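The Rulebook on the Back of the Door

I have read a lot of robot safety documents in my life, and I can tell you that most of them are written for a machine bolted to a factory floor with a yellow fence around it. Great if you own a fence! Less great if your whole operation is a desk, a handheld gripper and a person who would like to go home with all their fingers.

So when I heard that Sadora, a small outfit with an office in Mostar, had written its own house rules for handheld gripper work, I asked if I could come and be a nuisance for a day in October. They said yes, and before I'd even found somewhere to put my coat they handed me the rules. It's 2 sheets, stapled, with a coffee ring on the second one. They call it the Hellia sheet, after the project it was first written for, and it has outlived that project by a good while.
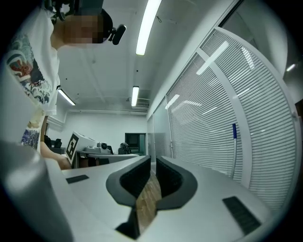
Rule one is my favorite, and it's dull as anything: check the marker card before you pick up the gripper. Is it standing up, is it flat, has anybody moved it? A square marker that's been nudged can spoil a whole morning of recordings, and you won't find out until somebody tries to line up the numbers. Sadora learned this the hard way with a batch of 522 recordings that all had to be checked again by hand. I asked how long that took and got a look instead of an answer.

Rule two is about hands. Your free hand can rest on the desk, but it stays away from the fingers of the gripper while anyone is closing them. I figured this was overkill for something you hold yourself (how hard can it pinch?) and was invited to try it on a pencil. Fine. Point taken.

Then there's the part about people, and I wish more places had one. Faces get blurred before a recording leaves the building. Anyone wearing head-mounted gear takes a break after 3 sessions, even if they feel fine, and cables get checked before each one. You can stop at any time and you don't have to say why.
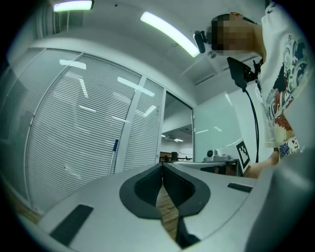
Where I'd quibble is the wording. The sheet says "keep the work area clear," and I've now heard that phrase explained several different ways in one afternoon. Clear of cups? Clear of chairs? Clear of me? A rule like that needs a line of tape on the desk, or at least a sketch. The Onuoha checklist, which a few small labs pass around, does this better – it has a little drawing with the no-go zone shaded in, and you get it at a glance.

They took that pretty well and penciled a note in the margin while I stood there. The next version is due once the current recordings are done, and I've asked them to mail me a copy, coffee ring optional.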